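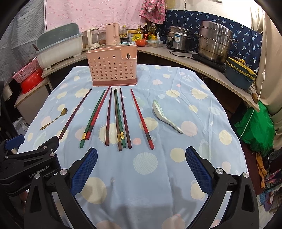
3 min read

Droruvby has a ceremonial governor again, and he would like a carriage

The province of Droruvby will swear in its first ceremonial governor in 31 years this February, and the office has already asked for more money than it was promised.

The post was brought back last autumn after a vote in the Trenville assembly. Supporters said the province needed a figure above party quarrels, someone to open bridges, receive ambassadors and sign laws without having an opinion on them. The salary was to be modest and the staff small. There would be no residence.

There is now a residence. The old customs house on the Trenville waterfront is being fitted out for what the governor's office calls "working receptions", with room for 400 guests. The office has not said who the 400 guests will be, or what work they will do. It has also asked for the return of the state carriage, last used for a funeral and since kept in a shed belonging to the tram company.

Maite Ibarra, who sits for Apaza in the assembly and voted against the plan, said she had seen this coming.

"We were told it would be a desk and a telephone," she said. "Then it was a desk, a telephone and a flag. Now we're discussing horses. I'd like to know at what point somebody intends to say no."

The government's reply is that a dignified office costs money and that visitors will cover much of the bill. A paper sent to members before the vote forecast about 3000 extra overnight stays a year in Trenville, drawn by the swearing-in, the summer parade and a weekly changing of the guard. The paper does not explain how it reached that number. Asked for the workings, the finance department sent a second copy of the same paper.

It is also not clear that there is a guard to change. The provincial guard was disbanded along with the old office, and its uniforms went to the theatre in Jelavow, which has politely declined to hand them back in the middle of its season.

Public feeling is hard to read. The government likes to mention a petition of 2000 names in favour of restoring the post. It was collected over a summer at the Trenville boat show, where signing it also entered you in a draw for an outboard motor. A rival petition from Apaza gathered 248 names with no prize on offer, and was received by the assembly without debate.

What the governor may do if the assembly cannot agree on a budget is a more serious matter, and it has had far less attention than the carriage. Under the old rules he could dismiss the cabinet and call an election. The new law says only that he will act "according to custom". Since the custom was broken off three decades ago, and was disputed even then, this leaves a good deal to the judgement of a man whom no voter chose. The justice department insists the power is a formality. It was also described as a formality the last time it was used, and the crisis that followed took most of a year to clear up.

Ibarra has put down an amendment that would spell out the powers line by line. Ministers say it would "crowd" the law and rob the office of its flexibility. They have not said what the flexibility is for.

The amendment is due to be heard after the swearing-in, which starts at 11am on the customs house steps. Roads along the waterfront will be closed from seven. The carriage will not be ready in time, and the governor will arrive by car.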